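Über uns: die Werkstatt hinter dem Aufräumroboter

Bei Trostum richten wir zweiarmige Roboter für Hotelzimmer ein und halten sie in Schuss. Wir sind neun Leute, und ja, wir reden auch beim Mittagessen über Greifer! Am liebsten arbeiten wir im möblierten Zimmer, mit Bett, Sofa und Teppich, denn dort zeigt sich schnell, ob die Arme sauber eingestellt sind. Der linke hält den Papierkorb am Rand, der rechte sammelt ein.
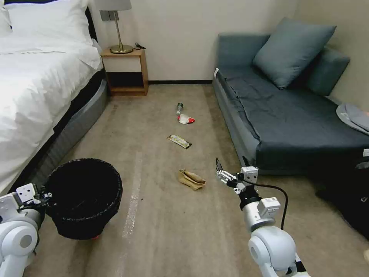

Remedios Nieto meint dazu, man solle immer zuerst den haltenden Arm kalibrieren: Sitzt der schief, sucht man den Fehler tagelang auf der falschen Seite. Seitdem machen wir es genau so.

Einrichten

Zuerst kommen die Nullpunkte der Gelenke dran, dann die Kabel. Die brauchen eine Schlaufe, die auch bei gestrecktem Arm nicht spannt (Yulan Tang hat dafür eine eigene Schablone gebaut, herrlich simpel). Danach stellen wir die Höhe über dem Teppich ein.
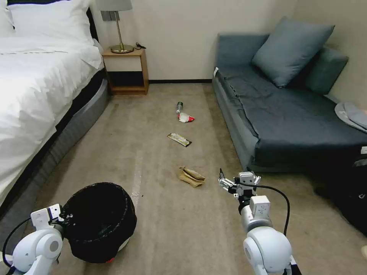 Rechter Greifer offen über dem Teppich, links der Papierkorb

Die Schließkraft ist unser Lieblingsthema. Zerknülltes Papier gibt nach, eine kleine Flasche rollt weg, und beides soll mit denselben Fingern klappen. Wir fahren 200 Griffe pro Einstellung und schauen uns jeden Fehlgriff an. 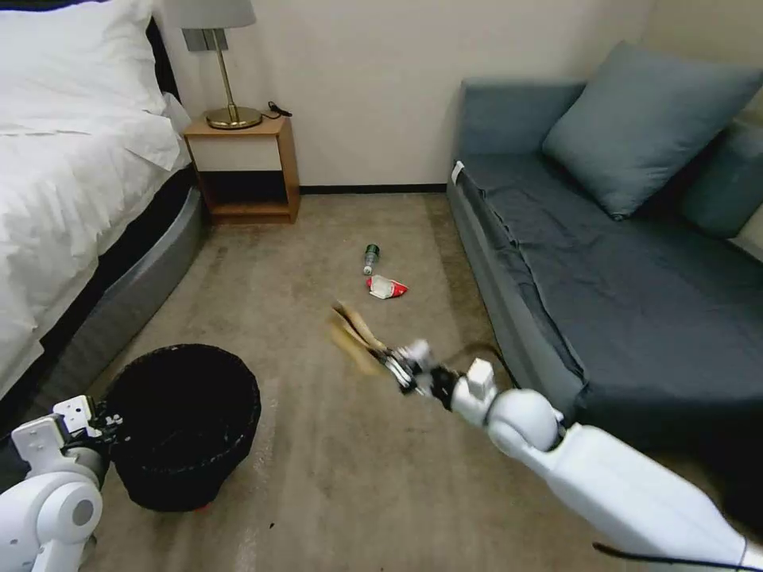
Pflege und Reparatur

Nach jedem Testtag werden die Finger gereinigt und die Schrauben an der Halterung nachgezogen. Ute Ehlers führt das Wartungsbuch, inzwischen 215 Einträge. Im Mai bauen wir einen zweiten Messplatz auf und freuen uns riesig darauf. Wer zuschauen möchte, meldet sich bei Loukia Karamanlidis.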